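Maltimmont Opens Shared Dining Room to Residents

MALTIMMONT – The Maltimmont residential center opened its new shared dining room to residents on Friday, completing the first stage of a program to replace the furniture and tableware used at daily meals.

The room was fitted out under an agreement with the furnishing firm Domivetti, with tableware provided by Mansour. Orange was selected for the bowls and plates following a trial held in the former dining hall in January.
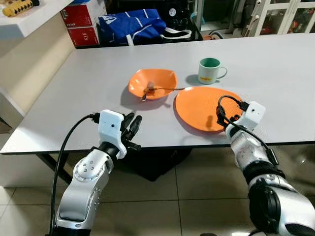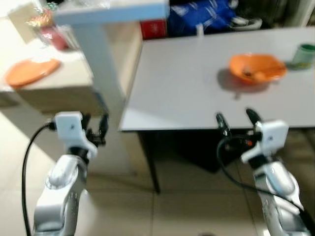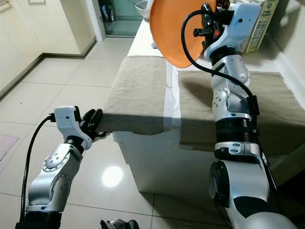
Orange tableware in use at the center.

Tableware and Table Service

A total of 406 pieces of tableware have been placed in service. The center stated that the orange pieces were preferred by residents who had difficulty seeing white dishes on a pale table. Bowls with a wide, shallow shape were retained from the trial, while a deeper model was withdrawn after residents reported that it was awkward to eat from with a fork.

Meals will be served at set times. Breakfast begins at 7:30 a.m., the midday meal at noon and the evening meal at 5:45 p.m. Residents may clear their own places or leave dishes on the table for collection. Mugs are available between meals and should be returned to the dining room by 9 p.m.

Cloths for wiping the tables are changed after each meal. Residents and visitors are asked not to use table cloths for drying dishes. Separate towels are stocked in the kitchen for this purpose.

Seating and Access

The dining room seats 31 people at one time. Two sittings will be offered at midday, and residents who wish to change their sitting should inform the front office by the previous evening. Family members may join a resident for the midday meal if a place has been reserved.

The passage leading from the Bornus wing has been widened, and the door at its end now remains open during meal hours. Residents of the wing had previously reached the dining hall by way of the courtyard.

Cost and Next Stage

The center reported spending $3,586 on tableware, including replacement pieces held in storage. The cost of the furniture is covered by a separate budget and will be published with the annual accounts.

A second stage will extend the new tableware to the small kitchens on the upper floors. Roughly 200 further pieces are to be ordered, among them side plates and soup bowls. Delivery dates have not been confirmed by Mansour, and the upper-floor kitchens will continue to use their present dishes until the order is received.

Comments on the dining room may be left in writing at the front office. The center will review them before the second order is placed.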